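## Folding for the Shelf

A folded shirt has a width, a depth and a height, and most shelving is built around the first two. The Kartha wardrobe unit has a clear depth of 9 inches, so a medium shirt needs one lengthwise fold on each side and one across. Hema Unnithan, who writes the folding sheets for Zastberg, specifies the collar as the reference edge. Sleeves go in first - flat, without a second turn at the cuff. 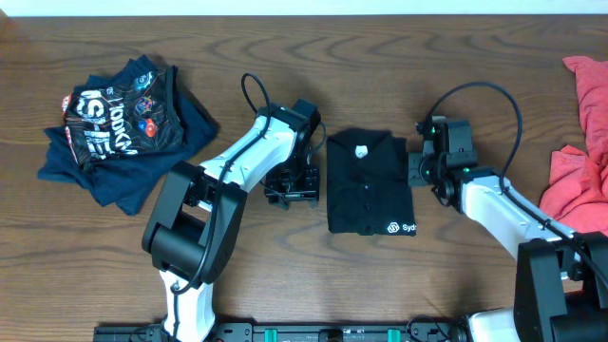
Button-front shirts are the easiest case. The placket is a stiff center line, and both sides can be brought in to equal distances from it. On the black shirt, folded to an upright rectangle, the placket runs down the middle with the collar at the top, and a small label or logo sits below the collar fold. Printed garments like the one on the navy heap are better folded with the panel inward. Large block lettering tends to crease along the edges of the ink.

Knits behave differently. Thickness at the fold line depends on gauge and fiber, and a turned edge can stand well above the layers beside it. Unnithan allows six knits to a stack, against nine shirts.
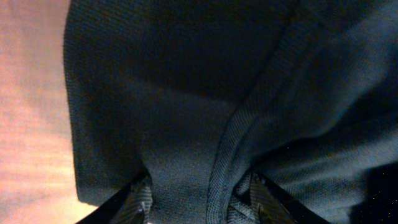
**ZASTBERG WORKROOM, February**

Bunched knit fabric should be opened out fully before the first fold. A thick ridge where the cloth doubles over itself, as in the blue-gray knit, will carry through every layer placed on it. Smooth from the center toward the side seams with the flat of the hand, then fold in thirds. The Imia drawer insert takes the same fold turned on its side.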